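Wuisan publishes first results of its comparison of soft finger pads for grippers

Cullville, October - Wuisan, the test workshop for small automation companies, has finished the first part of its comparison of gripper finger pads. The work was ordered by Corell, which makes packing lines for bakeries and wants to choose one pad for its next machine.

In total 32 pads were tested, in four grades of hardness. Each pad was first used on a hand-held gripper, and only the better ones will continue to the robot arm. With the hand tool an operator can feel early when a pad begins to slide, and a change of pads takes two minutes.

"Before, we mounted everything on the arm from the first day, and we lost a lot of time with it," said Dewanti Subramaniam, who leads the tests at Wuisan. "Now we go to the arm with a short list. It is a slower beginning, but the whole work is shorter." 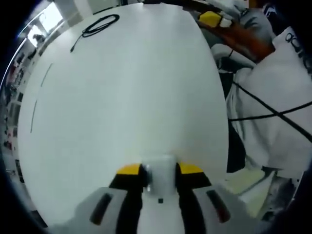
The hand-held gripper with yellow finger tips at the test table in Cullville.

Every pad had to complete 800 grips on the same set of goods: paper bags, cardboard sleeves and small glass jars. The two softest grades held the paper bags best, but they also showed the most wear at the front edge. The hardest grade was reliable with jars and left marks on the sleeves. Wuisan did not yet name a winner - the medium grades are close to each other, and the difference may come from the glue and not from the pad.

Tudor Munteanu, product manager at Corell, said that his company is satisfied with this stage. "We expected that the softest pad would win easily. For our customers the wear is also a cost, so we prefer to wait for the second part."

The second part will compare the remaining pads on the arm, together with two controllers, one of them the Arkuten that Corell already uses. Each combination will run for 36 hours. The full table of results can be requested from Wuisan free of charge.

Contact for the press: Titilayo Shehu, Wuisan, Cullville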